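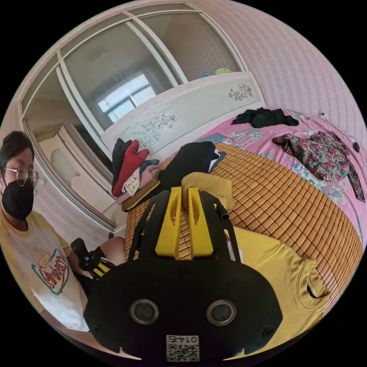 Booking the food tech room for a split class

Müzeyyen Bayram
Our school timetables food tech weekly, starting in September. Class size went up and the room no longer holds everyone. Zinari, our booking software, rejects two half-class bookings in one period with error 403. Is there a setting for this, or do I need to alternate weeks? 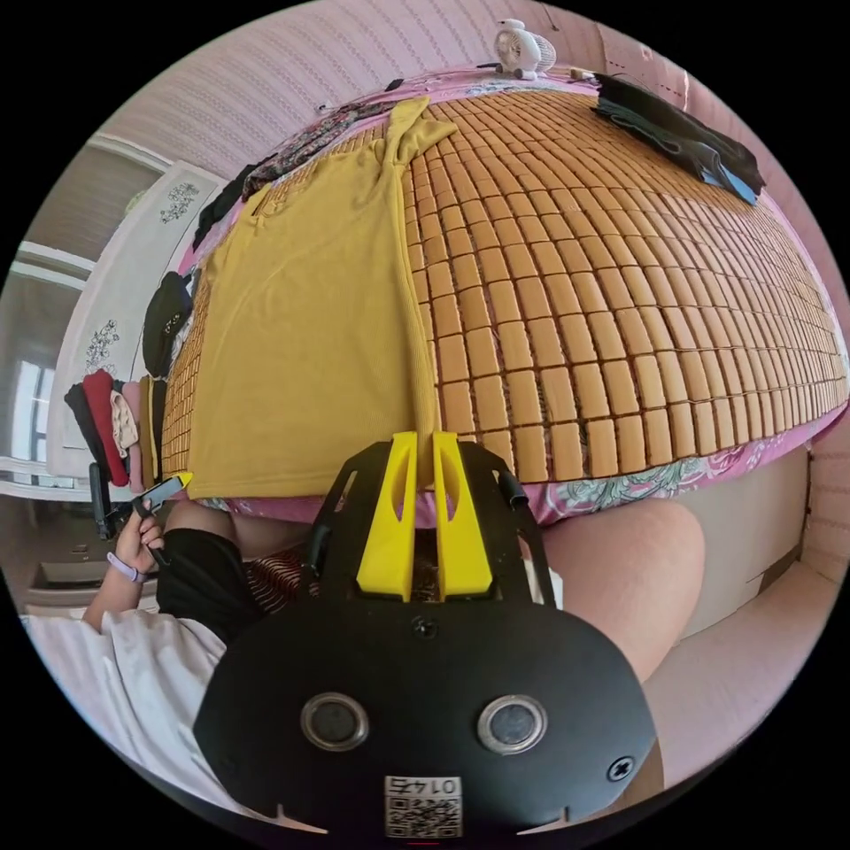

2 replies

Teresa Horgan
Check the group type. Zinari treats both halves as the same class unless each has its own code. Create two subgroups under the parent class, then book each for half the period. Leave a gap between them — the default cleanup buffer is 13 minutes and counts as booked time. You need room admin rights to change it.

Toàn Vũ
we alternate weeks. less hassle, and one set of ingredients to order at a time 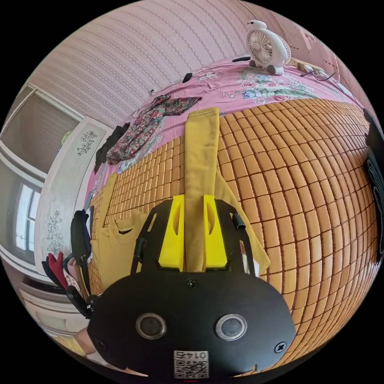 Filed under: School Life > Timetables and Rooms

Last activity 5 Jun 2025. Replies are open to registered members.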